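Masska withdrawals stuck on "processing" - anyone else?
Brirnamo Forums > Exchanges and Wallets

kdobos
Put in a withdrawal from Masska to my own wallet last night, still says processing. No tx id, no email. Support bot keeps sending me the same help page. Anyone else or just me

golside_gary
Same. Small test one went thru fine, then the bigger one just sat. Level 2 verified and everything.

Meenakshi T
They changed the review rules in January. Anything going to an address you haven't used before gets held for a manual check. Mine took 43 hours. Annoying but it did arrive, full amount minus fee.

kdobos
43 hours?? Price moved 6 percent on me just today. Where does it say that, I never got a notice

Meenakshi T
Account > Security > Address book. There's a gray line of text at the bottom. Easy to miss, I missed it too.

hegedus_fan
"Manual check" lol. Every exchange that ever went under had a manual check first. Get your coins off there people

gezagal
Oh come on. A hold on new addresses is normal. Golside does it, Hegedűs does it. If someone gets into your account you'll be glad of it.

hegedus_fan
Hegedűs holds for 6 hours and TELLS you before you click. Big difference. Also their fee didnt go up the same month

gezagal
Fee is a fair point. Going under is not. I've had money there for years.

babita_k
Can I ask a dumb question. I whitelisted my address before sending and it's still held. Does the whitelist do anything?? Posting from my phone so sorry for typos. 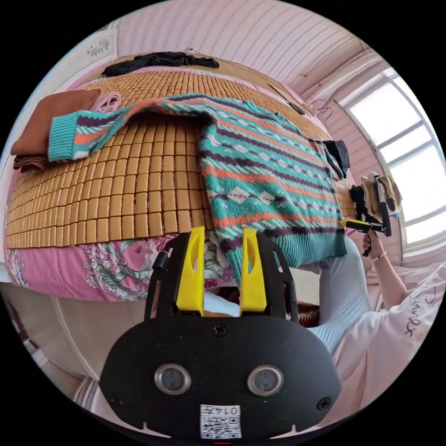 striped sweater, teal cuff, on the bamboo mat

Meenakshi T
Not dumb. Whitelisting starts its own timer. If you add an address and send right away you get both holds, one after the other. Add it, wait, then send.

babita_k
Ugh. That is so backwards. Ok thank you. So do I cancel or leave it?

Meenakshi T
Leave it. Cancel and you go to the back of the line.

csaba.d
Disagree, I cancelled mine and split it in two, both under 50 dollars, and they went out before lunch. Small ones dont seem to get looked at.

gezagal
Careful with that. Splitting up withdrawals to get under a limit is exactly what gets an account flagged. Not saying you did anything wrong but that's how their system will read it.

csaba.d
It's my money and it was pocket change. Flag away

kdobos
Csaba you cancelled yours and didn't tell me, thanks bro. Update, got a human on chat after 80 minutes. She asked for a screenshot of the recieving wallet and a selfie with my ID. Sent the screenshot. Not loving the selfie part.

hegedus_fan
DO NOT send a selfie over chat. Only thru the verification page when logged in. Even if the chat is real

gezagal
For once we agree.

babita_k
Mine still processing.

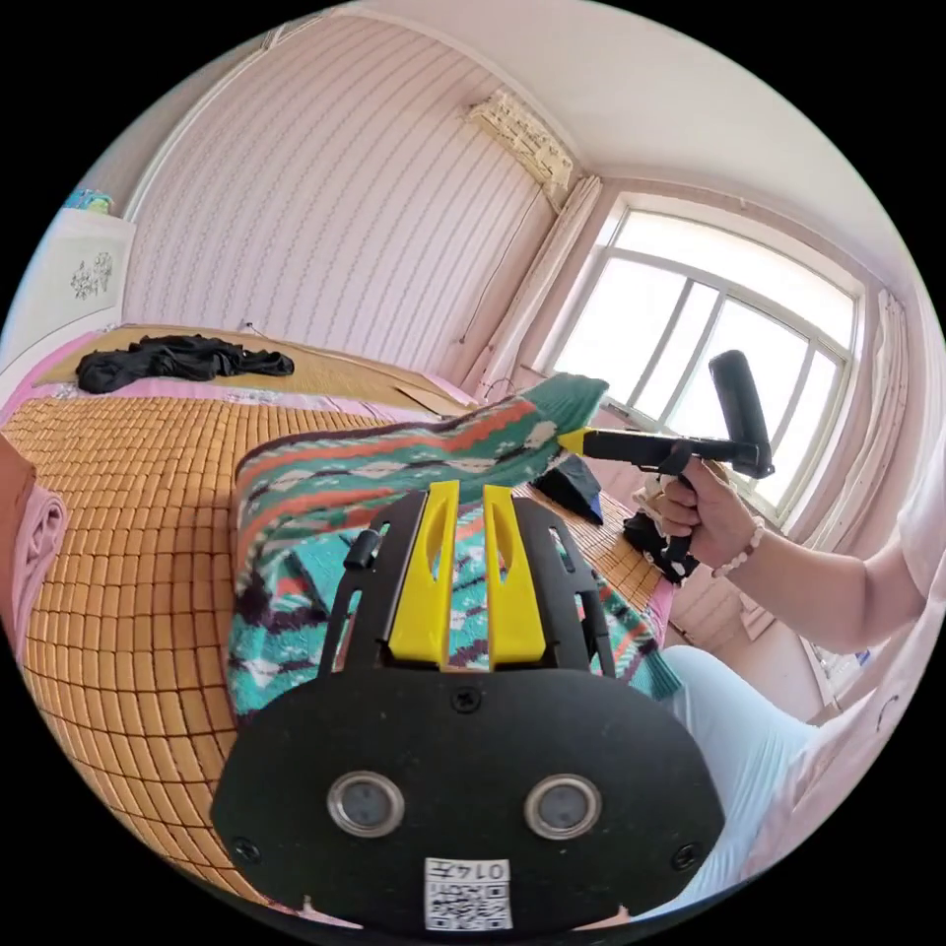 the bed again, knitted blanket this time

golside_gary
Big one just landed. Got the tx id after the coins showed up, weird order but whatever. No selfie needed, I only answered the email asking if it was me. Check spam, mine was in there.

kdobos
Checking spam now

kdobos
It was in spam. Clicked approve (from the account page, not the link, before anyone yells). Status changed to "sending"

Meenakshi T
Good. Should be within the hour.

hegedus_fan
Still moving mine out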